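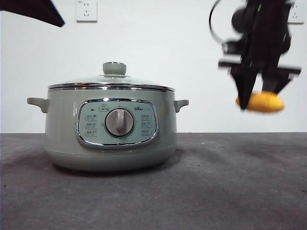

How many examples do I need before the arm stops missing? I have 144 recordings of one task, picking up a small item and putting it in the pot. I drive the arm by hand for all of them. The lid is on in some, like the one with the yellow piece in the gripper, and in those I want it to learn to wait. Trained on everything, it hesitates even with the pot open. Should I drop the lid-on ones?
posted by Stoditz

Don't drop them, label them. Train on the open pot alone first and see if the hesitation goes away. I had over 200 before mine was any good. Also move the pot a little between recordings.
grulteton_bench

Check your pauses. If you stop to think while driving, it learns to stop too. I cut the idle time out of 23 recordings and redid 14 that were too slow. Same arm, same settings, much less waiting afterward.
Ñahui

more data
praltcombe2

Contact | Copyright Praltcombe Help | Back to top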